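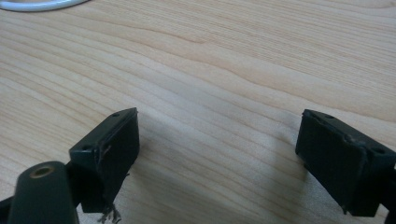 4.2 Desk surfaces and the cable problem

I came into this part of the study wanting to know what people leave on a table when they say they've cleared it. We asked every household in the Gritberg survey to tidy their main work table the way they normally would and then stop, no coaching from us (I really had to bite my tongue a few times!). Most of the small stuff goes first, cups and pens and mail, and it goes fast. Cables are another story. In Figure 4 the middle of the tabletop is bare, just pale wood with that long wavy grain, and yet a white cable still curves across the far left corner. I saw that kind of leftover again and again in the Gritberg set, and I've come to think people read a cable as part of the table.

Figure 4. Light wooden tabletop, with a white cable at the upper left.

The coding sheet we borrowed from the Tridis project had no slot for this, so in June I added one called "stays put" and went back through all 400 tables. It was slow going, and I'd do it differently next time, probably with the cable question built in from the start. I also wish we'd asked about the wood itself. A few people told me they clear more often when they like the look of the grain, and I'd love to follow that up with the Escobedo households.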